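# Keeping a White Worktable White (or Close to It)

Notes on matte white tabletops: daily wiping, grey smudges, small dark specks, and what to do with the things that get set down on them.
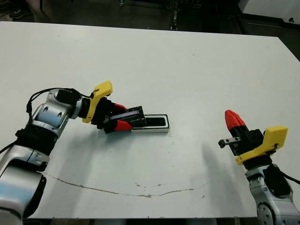

Kimutai Gachanja wrote in to say that he scrubbed his for a year with a kitchen scouring pad and it only got greyer, and he wanted to know if the top was finished. Probably it isn't, but he should put the pad away today. A scouring pad roughs up a matte surface, and a rough surface holds dirt. What he has now is a top that grabs every bit of dust and hand oil that lands on it. It can be cleaned. It will need cleaning more often than before.

## What the marks are

Most marks on a white top fall into one of these groups. Work out which one you have before you reach for a bottle.

**Grey smudges with soft edges.** Hand oil mixed with dust, or rub-off from metal or dark rubber. They look worst in light from a low window at 4 in the afternoon and nearly vanish under a ceiling lamp.

**Thin grey lines.** Usually metal left behind by a tool, a can or the foot of a vise. These look like scratches. Run a fingernail across. If the nail doesn't catch, it is a deposit and will come off.

**Specks.** Grit, pencil crumbs, bits of dried glue, burnt dust from a soldering iron. Loose ones brush off. Stuck ones want softening first.

**Yellow patches.** Old glue, tea, or the shadow of something that sat in the sun. Tea comes out. Sun doesn't.

## The ordinary wipe-down

1. Clear the top completely. Wiping around things leaves outlines that are harder to shift later.
2. Brush it dry with a soft hand brush, from the back toward you, into a dustpan.
3. Wring out a cloth in warm water with a few drops of dish soap. It should be damp enough to leave a film that dries in a minute.
4. Wipe in straight passes, turning the cloth to a clean side when it greys.
5. Go over it again with a second cloth and plain water.
6. Dry with a towel.

Step 5 gets skipped the most. Soap left on a matte top dries sticky, and by the end of the week you have more smudges than you started with. If your table seems to get dirty faster the more you clean it, rinse it twice and see.

For a large table, do one half, rinse and dry it, then do the other. Change the water in between.

## Smudges that stay

Try these in order and stop when one works.

- Dish soap straight on a damp cloth, left on the mark for 3 minutes, then rinsed.
- A white pencil eraser. Good for metal lines and rubber marks. Go lightly and brush off the crumbs.
- Baking soda mixed to a thin paste with water, rubbed with a fingertip under a cloth. Rinse well, as it leaves a white haze that hides the mark until the haze is wiped off, and then you find out if it worked.
- Rubbing alcohol on a cotton pad. Try it on the underside or a back corner first. Keep it away from painted tops altogether. Open a window.

Melamine sponges (the white foam kind) do work, but they are a fine abrasive. Once or twice on a bad spot is all right. Used every week over the whole top they will leave shiny patches, and you can't put the matte back.

No bleach. It does nothing for grease, and it can turn some white finishes yellow.

## Glue, tape and paint

White school glue softens under a wet cloth in ten minutes and lifts with a plastic scraper or an old loyalty card. Wood glue takes longer. Lay the wet cloth on, cover it with a saucer and go do something else.

Tape residue comes off with cooking oil. Rub it in, wait, wipe it off, then wash the oil away with dish soap. If the residue has been there since last July it may take two rounds.

Super glue I leave alone unless it is in the way. Acetone will take it off, and may take the finish with it. A drop that has hardened can sometimes be popped loose with a plastic scraper held nearly flat.

Latex paint, if you catch it fresh, is only a wet cloth job. Dried, it peels with a thumbnail from most smooth tops.

## The front edge

The front edge gets the most wear, from forearms, sleeves and belt buckles. On a white table it goes grey long before the middle does. Wipe it with soap every time you finish work, top and face, and run the cloth along underneath too. There is always a line of grime just under the lip where fingers go when a chair is pulled in.

If the edge is a glued-on strip, keep water out of the joint. Damp cloth only, dried right away. A strip that has started to lift can be pressed back with a warm iron over a sheet of baking paper if the old glue is the heat kind. Otherwise use contact cement, thinly, on both faces, and press hard.

Sweep the floor below afterward. On a dark floor every crumb from a white table shows, and it gets walked back up onto the table on somebody's sleeve sooner or later.

## Setting things down

Small dark cases, boxes and blocks are easy to find on a white top, and that is one of the good reasons to own one. Rubber feet are another matter. Some kinds leave a brown or grey ring if they stay put for weeks, and the ring has gone into the surface, so cleaning won't help. Put a sheet of paper or a cork mat under anything with rubber feet that lives on the table.

Heavy things should be lifted – never slid. Grit under a box acts like sandpaper. If you must slide something, put a folded towel under it.

For hot items use a board. For glue and paint work, use a cutting mat or a sheet of plain brown paper. Avoid newspaper, as the ink transfers when it gets damp. I lost most of a corner that way.

Felt pads on the bottoms of boxes work well until they pick up grit. Turn the box over now and then and pick the pads clean, or replace them.

## Cords

Cords drag across a table all day and leave faint dark arcs. Route them along the back edge or clip them up out of the way. Wipe the cord itself when you wipe the table. Hold a damp cloth around it and pull it through, with the plug out of the wall. The cloth will come out grey, and all of that was headed for your tabletop.

## How often

Dry brush: at the end of any day the table was used.

Soap and rinse: once a week for a worktable, more for one where people eat.

Smudge treatment: when you notice them. Old ones take longer than new ones.

Underneath, legs and edge joint: spring and fall.

## When the top is past it

If it has gone rough all over, cleaning will only get you so far. A coat of clear matte furniture wax gives some tops a few more months, though it wants redoing and it doesn't like alcohol. On others it just smears, so try a patch.

The other fix is to turn the top over. Take the screws out, look at the underside, and if it is finished the same way on both faces you have a new table. Fill the old screw holes first with white filler, let it dry overnight, and sand only the filler. Mark the new holes from the legs themselves, and check the drill bit depth against the thickness of the top with a piece of tape wrapped around the bit.

Kimutai's is finished on both sides, he says, so that is what he plans to do once he has a second person to help lift it.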